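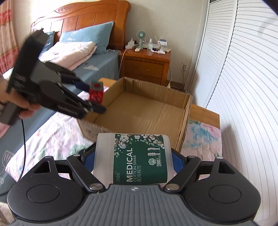

Getsemaní Contreras wanted it known first that the case is still open, and that anything she said about the appeal could be out of date by the time it was read. She has represented the Halliday card room for most of its fight over a county license, and she has learned to be careful with the word "final."

The dispute is over whether a county can refuse to renew a card room license when the owner has broken no rule. Halliday opened with 3 tables in a former feed store and later grew to 4. It was licensed every year without a hearing until last April, when the county board voted against renewal and gave a single sentence as its explanation. The sentence said that continued operation was "not in the interest of the community."

"That was the whole decision," Contreras said. "I kept asking for the rest of it. I thought a page was missing."

The trial judge sided with the card room and sent the matter back to the board. The county appealed. Briefs are in, and the two sides are waiting for a date for oral argument.

Contreras agreed to talk about how these cases work, on the condition that we not discuss settlement talks or the finances of the owners. We spoke by phone for most of a morning and again for a few minutes the next day, when she called back to correct something she had said about deadlines.

She started with the ordinance. Like many local gambling ordinances in the state, it was written decades ago and has been patched several times. It lists the grounds for taking a license away in the middle of a term: cheating, unpaid fees, serving minors, hiding an owner. It says much less about renewal. One section says the board "shall consider" an application. Another says a license "may be renewed."

"The county reads 'may' and stops there," she said. "We say you have to read the whole thing. If the board can't pull your license in June without proving something, it makes no sense that it can wait until the license runs out and drop it for no reason at all."

The county's position, as laid out in its brief, is that gambling is a privilege and the holder of a one-year license is promised one year. Annapurna Varghese, who argued the case for the county at trial, answered our questions in writing. She wrote that the board is elected to make exactly this kind of choice and that the ordinance leaves it room to do so.

"Voters can change their minds about gambling," Varghese wrote. "A license that renews itself forever unless the county wins a trial is a different kind of license from the one the board created."

Contreras did not dismiss that. She said it is the strongest argument on the other side, and that the judge spent more time on it than on anything else. What decided the matter at trial, in her view, was the record. The board held no hearing on the renewal. It took no testimony. The minutes show the item was moved, seconded and voted on in under 2 minutes.

"If they had held a hearing and ten neighbors had come in to talk about parking, I would have a much harder case," she said. "I tell people that. I told my own clients that."

I asked about the neighbors, because the county's brief mentions complaints. Contreras said there were letters, and that she has read all of them. Some were about noise from the parking lot. Several were about a proposed slot parlor called Damier, which was to be built near the highway by different owners and was later withdrawn. She believes some people on the board were thinking of Damier when they voted on Halliday.

Varghese disagreed. She wrote that the board members knew the difference between the two businesses and that the letters about Damier were filed separately.

The card room has stayed open during the appeal under an order from the trial court. The order came with conditions. Halliday may not add tables, may not extend its hours and may not take any bet over $100. It must also send the sheriff's office a monthly report on who worked each shift. Contreras said the reports are a nuisance but that she did not fight them.

"You pick what you object to," she said. "A judge is letting you keep your doors open. I wasn't going to go back and complain about a form."

A similar fight took place in Wunano, where a bingo hall lost its license and did not get a stay. By the time the hall won its appeal, the lease was gone and the equipment had been sold. Contreras did not handle that case, but she brought it up more than once. She said people outside the courts tend to look at who won, and the hall did win.

"They have an opinion in a book with their name on it," she said. "There's a tire shop in the building now."

The timing is hard to predict. The appeals court has added a second round of short briefs on one question – whether the trial judge had the power to order a new hearing, or could only cancel the vote. Contreras thinks the question is a real one. She said it was raised in a footnote in the county's first brief and that she gave it two paragraphs in her answer, which she now regrets.

If the county wins, the license lapses and Halliday would have 30 days to close under the terms of the stay. If the card room wins, it does not automatically get its license. The board would have to hold a hearing, listen to both sides and write down its reasons. It could still vote no.

"People get upset when I explain that part," Contreras said. "They ask what the point was. The point is that somebody has to say why, and then I can look at the reason and see if it holds up."

Varghese made a related remark in her written answers. She said the board has since changed its practice and now puts every gambling renewal on the agenda for public comment, whatever the court decides. She would not call it an admission. "Boards improve their procedures all the time," she wrote.

Contreras has 2 other licensing matters going, both for smaller clients. One involves Giltosora, a company that runs raffles for youth sports leagues and was told it needs a permit it says it already has. She expects that one to be settled with a phone call once the right person is back in the office.

Before we hung up the second time, I asked if she plays cards. She said she played hearts with her aunts as a girl and was never any good at it. She has been in the Halliday room more than 100 times, she said, and has not sat down at a table there.

Interview conducted by phone and edited for length. Posted 10/31/20.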